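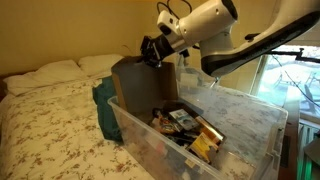

Tips for testing grippers at home, part 2: tidying a storage bin

In the first part I wrote about how to fix an arm safely in a small room. Now I come to the question which most readers send me: which gripper should I buy for household tidying, and how do I compare two of them without a laboratory?

I compared two parallel grippers on the same arm, the Hilar and the Tsolakis. Both have two fingers and both cost more than I wanted to pay. My task was simple to say: take things out of a plastic bin which stands on a bed, and put them back in. It took me much longer than I planned.

Choose a task with mixed objects
A bin with only one kind of thing will flatter every gripper. Put in boxes, small packets, something round and something flat. Keep the same things for both grippers and do not change them in the middle of the test. I changed mine once and had to throw away one evening of results.

Put the bin on something soft, then on something hard
On a mattress the bin gives a little when the fingers touch it. This forgives a bad height setting. On a table the same mistake makes a loud noise and stops the arm. I recommend starting on the bed and moving to the table only when the heights are right. Smooth the bedspread before each run, otherwise the bin stands crooked and your saved positions are wrong.

Pick up round containers by the rim
With a tall container I had the best results with the fingers pointing straight down and closing on the top rim. Gripping around the body needs a wide opening, and in a full bin there is no space for it. The rim must be stiff. If it bends, lower the force first and the speed after.

The Hilar closes slowly and holds well. The Tsolakis is faster, but on smooth surfaces it let the container turn between the fingers. A strip of rubber from the kitchen drawer – the kind used for opening jars – helped a little. Glue it only at the ends so you can change it.

Look after the cables
Leave a generous loop at the wrist. Turn the wrist by hand 90 degrees to each side, with the power off, and watch if anything pulls. I lost one connector of the Tsolakis this way and waited 9 days for the new one.

Mind the daylight
Clear plastic is difficult for a camera, and a window makes it worse. My camera, an Evley, found the edge of the bin easily in the evening and very badly at noon. A curtain is the cheapest solution. If you have no curtain, do all runs at the same hour and write the hour down.

Write down every try
I use a paper notebook with one line for each try: object, gripper, result. A try where you helped with your hand is a failed try, also when you helped only a little. In total I made 406 tries and I am glad I did not trust my memory, since I was sure the Tsolakis was better with flat boxes and my notebook says the opposite.

My choice for now is the Hilar, with the lower force setting. For somebody who moves mostly light boxes and wants it quick, the Tsolakis can be enough.

Question from a reader
Drudadeo asks if a suction cup would be simpler. For closed boxes, yes. For open containers and cloth I did not have success with it, but I tried only one cup. I will test it better in October and put the results on this page.

Evangelia Drakos
Last changed 7/28/18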